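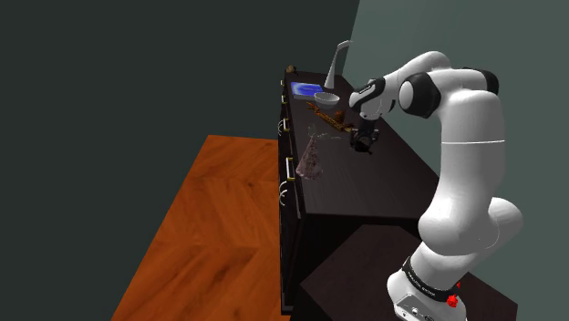 How the Odura Fund Reads Its Applications

The Odura Fund makes small grants to groups working on women's housing, wages and legal access in the Ostholm district. Its reading round takes place each August. Applications arrive without the applicant's name on the first page, and the readers see the budget before they see the project description.

That order was introduced by Piret Šimkus, who runs the grants desk. Under the earlier procedure, readers scored the description first and then adjusted the budget score to match. A well-written proposal with a weak budget tended to keep its high mark. Reversing the sequence lowered the average budget score and widened the spread between the best and worst files.

The last round drew 147 applications. Each file went to two readers working separately, who scored it on need, cost and the group's record of finishing work. Where the two totals differed by more than eight points, a third reader received the file with no scores attached. The median of the three was then used.

"The third reading is expensive," Šimkus says. "It takes a person most of an evening, and we pay for it. I would still keep it over the interview stage, which we dropped."

Interviews had favored groups with paid staff. A tenants' group in Nisar, run by women on shift work, missed its slot in two consecutive rounds and was scored as absent. Under the written procedure the same group was funded for a legal advice line, open from 6 p.m.

Readers are recruited from past grantees and from the public list. They attend one training session, score three old files, and compare results. Readers who score far from the group are not removed. Their marks are rescaled against the full set – a method taken from the Warraich scholarship program, which has used it for longer and on larger numbers.

Reporting requirements are light. A grantee sends one page at the midpoint and one at the end, with receipts for any purchase above the limit set in the award letter. Unspent money may be moved between budget lines once without permission. A second move needs a written request.

The remaining difficulty is feedback. Rejected groups receive their scores but no comments, and many write back to ask for them. Šimkus has drafted a form with a short comment box under each score. Readers who tested it took longer per file, and the fund has not yet decided whether to pay for the added hours or to limit comments to files that fell just under the line.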